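Budget for the Table, Too

4 min read

Most equipment requests for a manipulation cell list the arm, the gripper, the cameras and the compute. The arm takes up most of the page and nearly all of the meeting. The work surface appears near the end, if it appears at all, under "furniture" or "misc." I think it deserves its own line, with a specification and a price. 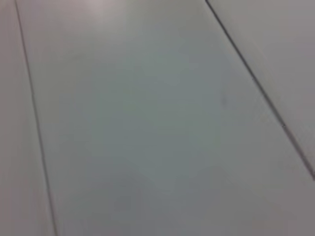
DUAN, July – A wrist camera spends much of its working life close to a flat surface. Seams, glare and small scuffs that a person would ignore take up a good share of what it records. Joined panels are cheap and easy to replace one at a time, but every joint is a dark line in the data. A purchaser should decide whether that is acceptable before the order goes out. At Clutby we decided after, and paid for it twice.

Our first quote from Vilent put the surface and wall panels together at $1,312. The request was turned down and we were told to use what was in the building. The replacement tables came in two heights. Shimming and recalibrating them took 40 hours of technician time, charged to a different account, so the saving still shows on paper. Zuweira Gbeho, who keeps the equipment ledger, has asked for labor and hardware to sit on the same sheet. I support that. A request that hides installation hours is an incomplete request.

The second item that gets lost is objects. A pick-and-place cell needs things to pick and somewhere to place them, and those things wear out, go missing or get discontinued. They are cheap per unit, which is why they end up on personal cards and never reach the forecast.

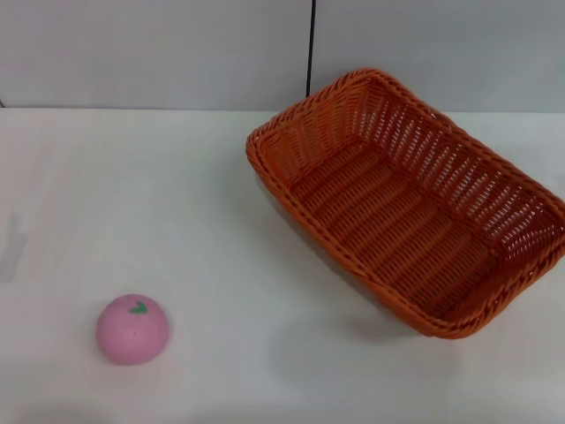 I would buy five of every object on day one and store the spares with the purchase record. An open weave behaves differently from a solid wall when fingers close on it, and a soft ball behaves differently from a hard one. If the original part is gone in a year, the earlier results are hard to compare with anything.

Naledi Naidoo disagrees with me on this. Her position is that variety is worth more than matching spares, and that the same money should go to a wider mix of shapes. For training she may be right. For acceptance testing I want the same item every time. Two budget lines would settle it, one for consumables and one for reference parts.

Lighting belongs in the same conversation. A reflective top under an overhead fixture gives a bright patch, and the usual fixes are a matte top, a diffuser or a different mounting angle. All three cost less before the fixtures go up. Ask the supplier for a sample panel and put it under your own lights. Bredeo sent us one within the month, and we rejected it on the first afternoon – a useful result for the price of postage.

My proposal for next year's template is modest. Add a line for the surface, a line for objects and a line for installation hours, and return any request that leaves one blank. The arm can stay at the top of the page.

Related
Leasing or Buying a Second Arm
What a Service Contract Leaves Out
Spare Gripper Fingers: How Many to Stock
Planning Floor Space Before Delivery

This site uses cookies to remember your reading preferences. By continuing, you accept our cookie policy.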